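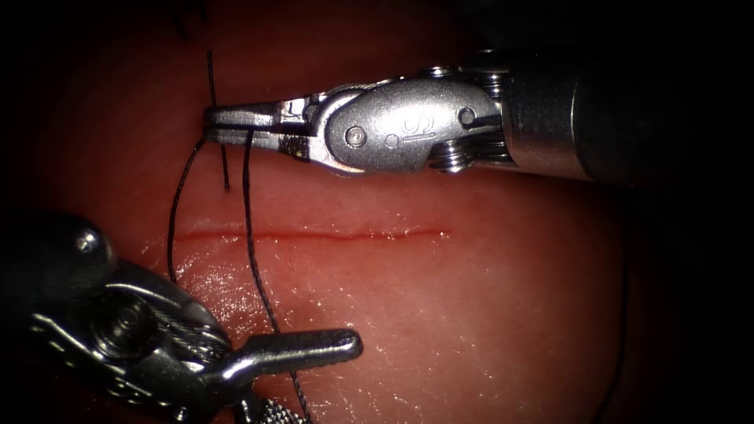
New GM at the Norkari, anyone heard?

lobbyrat_44
Posted August 22, 2020
So the Norkari has a new general manager, came over from the Valtonen group. Notice went up in the staff hallway this morning. Anybody here worked under Valtonen people? I'm on front desk, 4 years in, and kinda nervous tbh.

pillowcount
Did two seasons at a Valtonen place. Fine. Lots of checklists. They'll change the breakfast hours first, they always do.

norkari_regular
Guest here not staff. Please dont let them touch breakfast. Also the last manager let the back stairs carpet go to ruin, so anyone new is good news to me.

dutybell
Disagree with that. Last manager had no budget. Owners put 2,000 into the whole upstairs last year, what do you expect. You can't carpet a hallway with that.

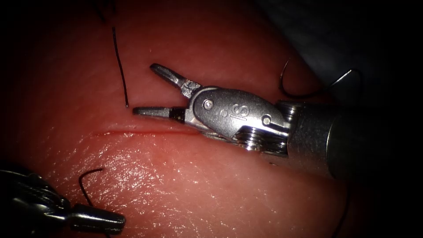 Grasper over pink tissue, incision and black suture pieces.

pillowcount
Budget or no budget, the phones went unanswered. That's training, and that's on the manager.

dutybell
It's staffing. We had 12 people for a full house in November. You try answering phones.

lobbyrat_44
Ok ok. Both true probably. What I want to know is the booking system. Rumor is we go from Inex to whatever Valtonen uses. I just learned Inex!!

suite_talk
We switched off Inex at the Wuridton last winter. Rough first month, lost a bunch of group bookings, then it was ok. Print your arrivals list every night until you trust it. Seriously, paper. 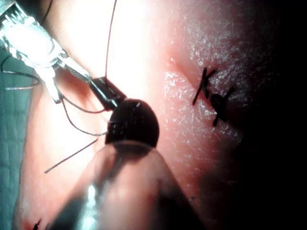
And get the new GM to sit at the desk for one late shift. Ours did, and the shift pattern got fixed pretty quick after that.

pillowcount
Paper lists, what year is it. Just do a nightly export.

suite_talk
Export to what, the same computer thats down? We had almost 400 reservations in there. Paper.

norkari_regular
Is the wedding discount staying? My niece is booked.

lobbyrat_44
No idea sorry, call the events desk, they should have it on the contract. Staff meeting is tomorow, will post if I hear anything about the hours.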